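Kikex dryer, stops mid-cycle with the drum light flashing

Last updated: 10/10/2020

Right, I've been keeping notes on this as I go, so sorry if it rambles a bit! The dryer is a Kikex condenser, bought from Grgić in December, and it lives in the utility room at the Milley house. It started cutting out after 15 minutes or so on the cotton setting. No error code, just the little drum light blinking away and everything inside still damp.

First thing I did was the obvious stuff. Cleaned the lint filter (twice, the second time under the tap), emptied the water tank, turned it off at the wall overnight. Next morning it ran a full load of towels with no bother and I thought I'd cracked it. Then it did the same thing again with the kids' things.

Rang support and got Gebhard Aigner, who was lovely and very patient with me. He asked whether it was stopping on small loads or big ones, and I hadn't a clue, so I went off and tried both. Big loads finish. Small loads of knits and fleecy bits stop every single time.
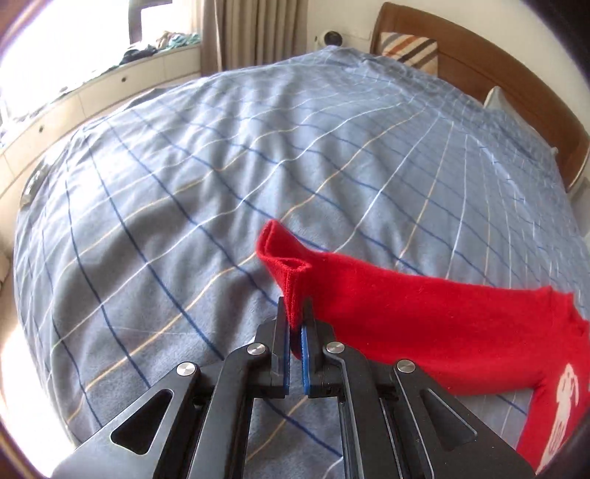
Red knit top, cuff end.

Gebhard reckons it's the moisture sensor, the two metal strips just inside the door. If they get a film on them from fabric softener they think the washing is dry when it isn't, and with a small load hardly anything touches them anyway. He said to wipe them with white vinegar on a cloth, leave them to dry, and lay off the softener for a bit. Did that. Ran the same small load and got 57 minutes out of it before it stopped, so a big improvement, but the thicker seams were still damp.

Jarmo Hyvönen from the Bosel branch rang back later and had me switch to the timed programme to rule out the heater. It ran right to the end and came out bone dry, so the heater's fine. He's quoted £139 for a new sensor and fitting, which I'm not mad keen on with the thing under a year old, so I've asked him to check whether it's covered.

Still open please! Using timed drying for small loads until I hear back. I've got the receipt if anyone needs it.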